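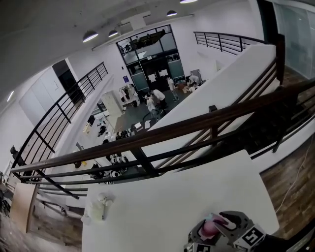
**Moving a desk up to the landing - broadband question**

**fenwick_lane**
I've set up a work table on the upstairs landing and the signal is poor. The router is a Berchtold, by the front door downstairs. Speed next to it is 220, upstairs it drops to 42 and calls freeze. Would a mesh kit fix this or should I run a cable? Budget is small and I'd like it sorted by January.

**oldsocket**
Cable. A flat one along the skirting and up the side of the stairs costs next to nothing. I did mine in an afternoon.

**Tamsin_B**
I'd go mesh. We have the Wamari two-pack in a house in Fustcombe with thick walls and it has been fine. Paid 126 for it. No clips, no drilling.

**oldsocket**
126 is a lot for something a bit of wire does better. Mesh halves your speed anyway.

**Tamsin_B**
Not always. It depends on whether the units have a separate band for talking to each other. Ours do, and I get nearly full speed in the back bedroom.

**gritbin**
Before spending anything, move the router. If it's on the floor or behind a telly, get it up on a shelf and test again. Also check which channel it's using - the Berchtold ones tend to sit on whatever they picked at first start-up.

**fenwick_lane**
It was on the floor behind the shoe rack. Put it on the windowsill and I'm getting 126 upstairs now, same as Tamsin's bill. Calls still drop in the evening though.

**gritbin**
Evening drops sound like the provider. Who are you with?

**fenwick_lane**
Winier.

**oldsocket**
Same here, and mine never drops. Then again, I'm on a cable.

**Tamsin_B**
We left Winier over evening speeds. Plug a laptop straight into the router at eight o'clock and run a test. If that's slow too, neither mesh nor cable will help.

**fenwick_lane**
Will try that tonight and post the numbers.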